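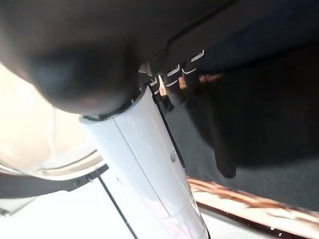
Posted by Nuria Lozano in Laundry, Tips & Shortcuts | December | 205 comments

Quick one today, I have a load going and it's nearly done. You all keep asking for the laundry post so here goes, no particular order. Written between cycles. Excuse the spelling.

Getting it to the machine

Basket goes next to the washer. Right next to it. Not the hallway, not the bedroom, not "I'll bring it down later." If you have to carry clothes across a room in your arms you will drop a sock, every time, and you'll find it after the door locks.

Rectangular beats round. Sits flat against a cabinet or a wall and doesn't eat the walkway. Round ones roll off into the middle of the floor and you kick them.

Wicker is fine, I like wicker, but run your hand around the inside once in a while. One broken end of cane will pull a thread on a knit shirt and that's the shirt done. Snip the end with nail clippers, dab of wood glue, let it sit overnight. Or line it. Old pillowcase, safety pins at the corners. Takes five minutes and the liner goes in with the wash.

Never put wet stuff in wicker. Towels, swimsuits, the dish cloth you mopped up the juice with. Hang them over something first. It'll get that smell and you can't get the smell out, I tried vinegar, tried baking soda, tried leaving it out in the sun for a week. Gave up and bought a new one.

Don't fill it to the top either. When it's up to the rim it's a load. Wash it.

Sorting, the lazy way

I used to have four hampers. Four! Now it's one basket and I sort as I go in. Darks pushed to one end, brights in the middle, whites hung over the side so they don't touch anything. Then you grab one end and go. Kerttu Juntunen wrote in with that one ages ago and I've done it ever since.

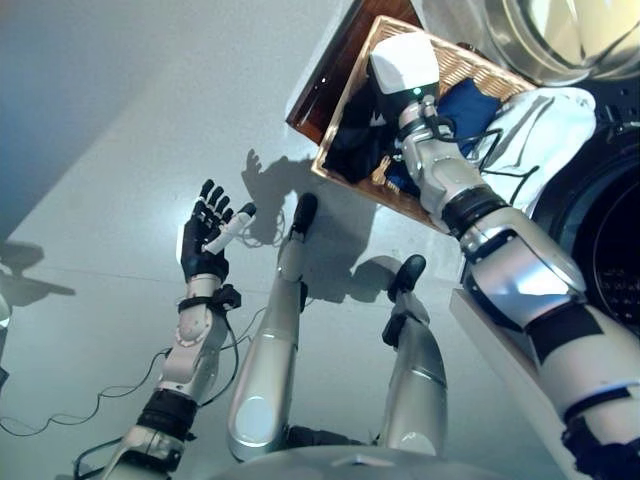
The whites over the side thing also means you see the stains. Collar, cuffs, that spot on the front where lunch went. Treat it while it's hanging there, then it goes in.

New darks and new bright blues get washed alone the first time. Maybe the second time too. Test if you're not sure: damp white rag, press it on an inside seam, count to ten. Color on the rag means it goes by itself. I skipped this with a pair of navy pajama pants once and everybody had grey-blue undershirts till spring.

Before it goes in

Pockets. All of them, including the little one. Tissues are the worst, then lip balm, then crayons. Pens I don't even want to talk about.

Zip the zippers. Unbutton the buttons (buttoned up shirts pull at the holes when they spin). Hooks closed or in a mesh bag.

Jeans and anything with a print on it, inside out. T shirts too if you can be bothered. I can't always.

Pull socks out of their balls. A balled up sock comes out still dirty in the middle and soaking wet.

Shake everything once. Leaves, sand, crumbs. Do it outside if the kids have been in a sandbox, that stuff ends up in the seal.

Loading

Loose. Drop things in one at a time, don't shove in the whole armful. You should be able to get your hand in on top of the clothes with room to move it. If you're pushing the door shut with your knee it's too full and nothing gets clean, it just gets damp.

Check the floor before you start it. Check the rim of the basket. Check the rubber fold at the front if yours is a front loader, socks go in there to hide.

One big heavy thing on its own will bang around in the spin. Throw in a couple towels to ballance it out.

Soap

Less than you think. The cap has lines in it, hold it up to the light, the first line is a lot lower than you've been pouring. I use Plaren, the plain unscented, and a bottle lasts me ages now that I read the cap. Too much soap makes towels stiff and leaves a grey slime in the drawer.

Speaking of the drawer. Pull it all the way out once a month, hot water, old toothbrush. Wipe the hole it came out of too. Yuck but do it.

No softener on towels or gym clothes. They stop soaking things up.

Temperature and spin

Cold for almost everything. Warm for sheets and towels. Hot when somebody's been sick.

I spin at 1,000 for regular stuff, lower for sweaters. Higher than that and my shirts come out with creases I can't iron flat. Yours may be kinder.

Getting it out

Right away. Set a timer on your phone becuase you will forget. Damp clothes sitting in a shut drum overnight means washing them again.

Same basket can take the dry stuff back, but wipe it out first or swap the liner. Clean clothes on top of whatever fell off the dirty ones makes no sense and I did it for years.

Leave the washer door open a crack after. Wipe the seal with a dry rag. If you have a toddler or a cat, check inside before you shut it again. Every time, please.

Reader bits

Ronaldo Padilla keeps a jar on the shelf over the machine for pocket change and screws. Uses it for coffee money.

Casimiro Cantero says a strip of felt under each corner of a wicker basket stops it scratching the floor and lets it slide. Did mine last night with the felt pads off an old chair. Works great.

Eusebio Escobar asked about mending the handles. Waxed cord, wrap it tight, tuck the end under the last three turns and pull. Don't use tape, it gets sticky and then it gets fuzzy.

And somebody asked what to do about the one sock. Small bag on a hook, all the single socks live in there. Go through it when it's full. What doesn't match by then is a dust rag.

Okay that's the buzzer. Stain chart is still coming, I have the grease and the grass parts written and I'm stuck on turmeric. If you've got something that works on turmeric put it in the comments, and say what fabric please.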